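Progress report to the Pruvost Fund, second half of the grant period

**Project:** The Brirkmont Tune Book
**Covers:** June to December
**Status:** on course, with one delay (see Printing)

We ended our last report hoping that a few more manuscript books would come out of cupboards once word got round. They did! This half-year has been the best stretch of the project so far, and we have had to keep trimming this report to stop it turning into a list of favourite tunes.

For anyone at the Fund reading about us for the first time: Brirkmont had a strong habit of dancing, and the people who played for the dances wrote their tunes down in small oblong books, usually with a title, sometimes with a key signature, and very rarely with a date. The books were handed down, lent out, rained on and occasionally used for household accounts. Your grant pays for us to scan what survives, turn it into clean notation people can play from, publish a printed book and get the tunes danced to again.

## Scanning

All the borrowed books are now scanned and all but one have gone home to their owners. That makes 907 pages, covers and endpapers included. We went back and forth on whether the endpapers were worth the time and are so glad we did them. One has a full set of calling instructions for a dance we only had the music for, written upside down in pencil, and another has what looks like a running order for an evening, with two waltzes crossed out and a polka put in.

The book still with us is the one we called the Mill Book last time. Its spine has given up and the owner has asked us to get a price for having it resewn before it travels again. We won't charge this to the grant.

Scanning at the kitchen-table end of things was slower than planned. Several families were happy for their book to be copied but didn't want it to leave the house, which is fair enough, so we took the portable scanner round and made an afternoon of it. These visits ran long because people talked, and the talk was often as good as the book. We now take a notebook and write down anything said about how a tune was played or when in the evening it came up. Could we ask for this to be counted as part of the project's results? It wasn't in the application, but it has become one of the most useful things we have.
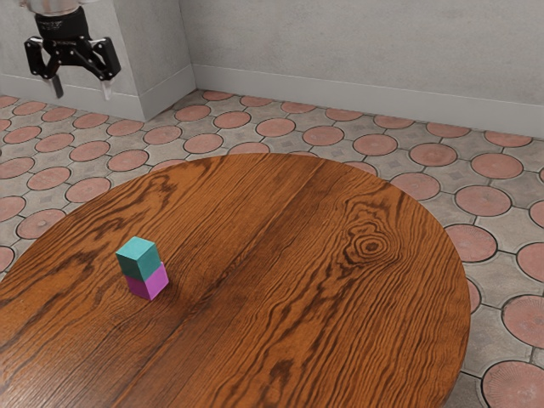
## Notation

Typing the tunes up is the slow, fiddly, completely absorbing part. The old players used plenty of shorthand. A squiggle over a note may be a turn, a trill or a pen running dry. Repeats are hinted at, and second-time bars are often left out because anyone playing would have known them.

Our rule is to print what is on the page and put our own guesses in small notes or brackets. We broke it once, for "The Brirkmont Hasty", where the B part is a beat short in every copy. We tried it short, and the dancers all arrived at the end of the line on the wrong foot. We tried it with the missing beat in two different places, and the second went beautifully, so the printed version has that and the footnote owns up.

Some things we have learned about the repertoire:

- The hornpipes are nearly all in flat keys, which is odd for fiddlers and makes us think a clarinet or cornet was leading the band for at least part of the period.
- "Lady Pruvost's Fancy" (no connection with the Fund, as far as we can discover!) is in four separate books with four different endings. All four are going in.
- There are far more three-time tunes than we expected. We had thought of the valley as reel country. At least one book is mostly waltzes, copied out in a lovely round hand with the fingering marked.
- Two tunes we had down as local turned out to be song airs from a stage show, much sped up. They stay in, under the names the players gave them.

We would like to spend longer on variants. With more than one copy of a tune it is possible to see one player tidying up another's work, or forgetting a bar and inventing something better. The printed book has room for only a few of these, so the rest will go on the website.

## The website

Gokix, the small studio building our site, delivered a working version in October. You can search by title, by key, by type of dance and by the first few notes, and that last one is a joy. Hum the opening, tap it in on the little keyboard and up comes the tune, with the scan on one side and the clean copy on the other.

It needs more work before it is public. Searching for slip jigs brings up marches. The print button gives you the page furniture along with the music. On a phone, the scan sits on top of the notation, and most of the people who tried it used a phone. Gokix have all of this on their list and expect to finish it within the agreed price. We have also asked for larger type throughout, having watched a whole row of players lean towards one screen. 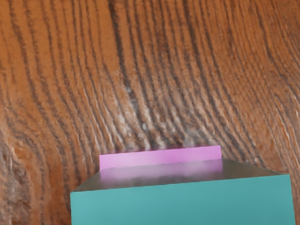 *Wood grain on a tabletop, with paler patches near the middle.*

The site has raised a question about permission. Every owner signed our form, but the form talks about "the book" and some owners reasonably took that to mean the printed one. We have written to all of them again with a plain explanation of what will be online. So far the answers have been warm, and one came with a photocopy of yet another book, which we are trying hard to treat as outside the current project. (It has a jig in it called "Leave the Gate". We are weakening.)

## Dance evenings

We promised 2 evenings in this period and held both, one in September and one in November, each on a Thursday so as not to clash with choir. The September evening was meant as a gentle try-out. We had set the hall up for a small crowd, and by half past seven people were moving the chairs back to the walls themselves. The band was anyone who wanted to play, with the music sent round a fortnight ahead, and it held together very well up to the polka.

In November we did things a bit differently:

1. We walked every dance through once without music. Newer dancers stopped apologising almost straight away.
2. We played each tune slowly before playing it at speed, so the learners in the band could come in on the slow one and drop out if they liked.
3. We had a proper break at half past eight, with soup.
4. We finished with the last waltz from the waltz book, played through as many times as people wanted. They wanted a lot.

The slow playing was the big success and we'll keep it. Several of the band were playing in company for the first time and have since asked for a regular session. There is no money in the budget for one, and it hardly needs any, so it will simply happen in the back bar.

We left a comments book by the door on both nights. 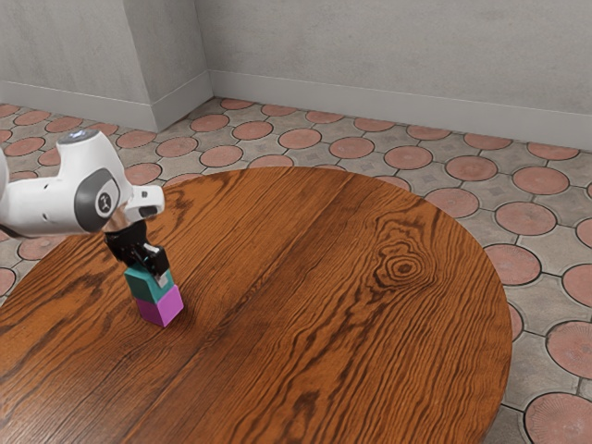

One dancer wrote that the walk-throughs were a great help but the caller went too quietly once the band got going, and could we please have the calls on a sheet as well? Another comment, lower on the same page, asked for fewer reels before the soup. Both are very good points. Call sheets will be ready for spring, and we will try a microphone, though the hall has a ring to it that may make things worse.

## Printing

Here is the delay. We had hoped to have finished books in hand by now. Ravico, our printers, sent a proof in November on the paper we had chosen and it was lovely to look at and hopeless on a music stand. It would not lie flat. We propped it, pegged it and bent it back as far as we dared, and it still closed itself in the middle of a hornpipe.

We have changed to a wire binding with a slightly heavier cover. It is less handsome on a shelf and a great deal better for playing from, and the players we asked all wanted it. Ravico have held their price. The run stays at 360 copies as agreed, with a free one for every owner who lent a manuscript and a set for each of the valley's schools. The new proof is due in January.

While we wait, we have used the extra weeks to redo the page turns. Every tune in the book now fits on a single page or across an open pair, so no one has to turn over halfway through. It meant moving a lot of tunes about and giving up strict alphabetical order, and there is a full index at the back to make up for it.

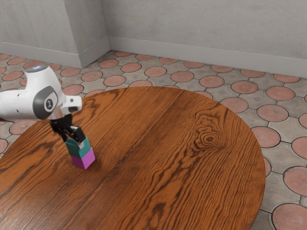 Picture credit: Gokix

## Money

Spending in this period came to £2790. The largest share went to Gokix as their second stage payment, followed by hall hire and sound for the dance evenings, travel to the house visits, and the first proof from Ravico. We are a little under budget because the final print bill has moved into the next period. Nothing else has shifted between headings, apart from soup, which we had put under travel by mistake and is now under events.

We would like your agreement to carry the print money forward. The full breakdown and receipts are attached to the online form.

## What comes next

- January: check the new proof and sign it off. Every tune will be played from the proof, at speed, off a real music stand.
- February: website fixes finished, and a quiet launch to the owners first.
- March: books delivered, followed by a dance to send them off. The Fund is warmly invited, and beginners are very welcome.
- April: school visits, with fiddles and whistles. We have picked the easiest eight-bar tunes and will let the children choose which to learn.

There are two things we are still unsure about. The first is where the scans should live in the long run. The website is paid for until the end of the grant and a year beyond, and we need a permanent home for the files after that. We have begun asking, and would be glad of any advice from other projects you have supported.

The second is the title of the book. The application called it *The Brirkmont Tune Book* and that is still what is on the proof, but half the band would like *Leave the Gate*, after a tune that isn't even in it. Please let us know if a change of title would cause you any trouble with your records.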